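The planner is not wrong, it is just early

I spent most of March looking for a bug that was not in the part of the code I was proudest of, which is why I didn't look there until the end. I'm writing this down mainly for myself, and a little for Konrad Bühler, who asked me over lunch what I had been doing for three weeks and got a longer answer than he wanted.

Some background. Our folding stack at Warkitz has three layers. At the bottom is a joint controller that runs fast and has no opinions. At the top is a policy that looks at the cameras and puts out a chunk of future arm positions, 28 of them per chunk. In between is the piece I own, a thing called Plendale, which takes those chunks, smooths them, checks that the arms are not about to shake hands at speed, and passes them down. Plendale was meant to be a weekend of work. It now has a changelog and its own folder of excuses.

The symptom was this. On towels, everything was fine. On anything with sleeves, the right gripper would arrive where it was supposed to arrive, close a moment too soon, and come up holding air. Then the policy would see that it was holding air and, being well brought up, try again. And close too soon again. I watched it do this through an entire cup of coffee.

My first theory was the policy, because it is always nice when it's the policy. The policy belongs to Ursina Kaufmann. I sent her a plot. She sent me back the same plot with my axis label corrected and a note that the predicted grasp timing matched the recorded demonstrations nicely, so what was I doing to it afterward?

Nothing, I wrote. Smoothing.

My second theory was the camera clocks. I do love a clock problem. You get to say "monotonic" in meetings. We have a head camera and one on each wrist, and they all get their timestamps in different places: the head camera from its driver, the wrist cameras from whenever our code gets around to asking. I wrote a small tool to line them up, gave it a name (Stöckli, after the cheese shop under my apartment), and ran it on 363 logged episodes. The wrist cameras were late by a frame or so. A frame late is not great, but the gripper was early. I fixed it anyway and felt briefly like a person who finishes things.

My third theory was friction, which is the theory you get to when you would like to go home.

What finally cracked it was boring. I stopped reading plots and replayed a single episode step by step, with the commanded gripper width drawn over the video, next to the arm positions as they went out. The arm positions had been through my filter. The gripper width had not. I had decided, at some point last year, that gripper commands should skip the smoothing, since a smoothed gripper closes like it's thinking about it. That was a sensible decision. The comment above it says so, in my own handwriting, so to speak.

The trouble is that smoothing costs you time. The filter I use holds the arm back a little behind what the policy asked for. With the old settings the delay was small enough that you could ignore it. Then in winter somebody turned the filter up because the arms were buzzing on one of the benches at the Nernberg site, and the delay grew with it, and the gripper, exempt and cheerful, kept running on the original schedule. The arm was living in the past and the fingers were not. The somebody was me. The commit message is "tweak".

Towels hid it completely. A towel is thick, it lies flat, and if you close early you still get a fold of something between your fingers. A jersey is a thin slippery thing with loose bits and stiff bits, and it punishes you for every few millimeters. I had tested the new filter on towels, 400 grasps of towels, and written "no regression" in the notes.

The fix is eleven lines, counting a blank one I'm fond of. Plendale now works out the delay of whatever filter is loaded and shifts the gripper channel by the same amount, with no smoothing added. If someone changes the filter, the shift follows along. There's also a test that sends a fake close command at a known arm position and fails if the two have drifted apart when they come out the other end. I should have had that test when there was only one filter and it was short.

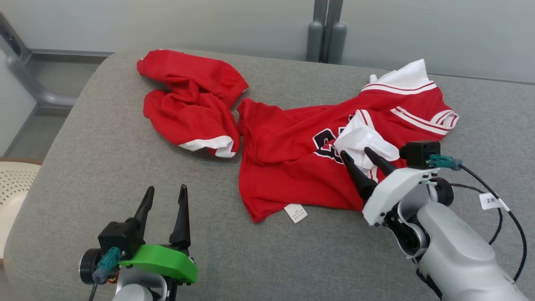

5 min read

The jersey and the shorts are now my standard bad day. Red on red is a treat for segmentation, which at one point last week decided that the pair was a single garment with five openings. The big numerals help, when they aren't folded under something. The white parts are what I care about at the moment, because the perception side likes to propose grasps there, and I want to know whether the fingers close where they were told to and when they were told to. So I sit with the overlay on and watch the right gripper go down onto the white fabric while the left one waits with its fingers open, and I look at two numbers.

The two numbers agree now. I checked on the replayed logs first, then on the arms. I'm not going to quote a success rate, partly because Ursina is retraining on the corrected timestamps and any figure would be out of date by supper, and partly because the last time I put one in a post Konrad printed it out.

Things still on the list. The shift happens at the level of a chunk, so at the seam between two chunks there's a spot where a close command can land on the wrong side and get dropped. I have seen it in simulation. I have a patch that holds the pending command over to the next chunk, and I don't like it, as it means Plendale has memory, and things with memory need resetting, and I know who is going to forget to reset them. The other option is to ask the policy for overlapping chunks and blend, which everyone sensible does, and which I argued against a year ago in a document that is unfortunately still searchable.

Also the replay tool needs a proper home. At present it's a script on my desktop called look2.py. It loads the whole episode into memory, so anything over 1000 steps makes the fan come on. Ursina has asked for it twice. I told her it needs cleaning up first, and she asked whether there had been a look1.

There was. It had the axis labels wrong.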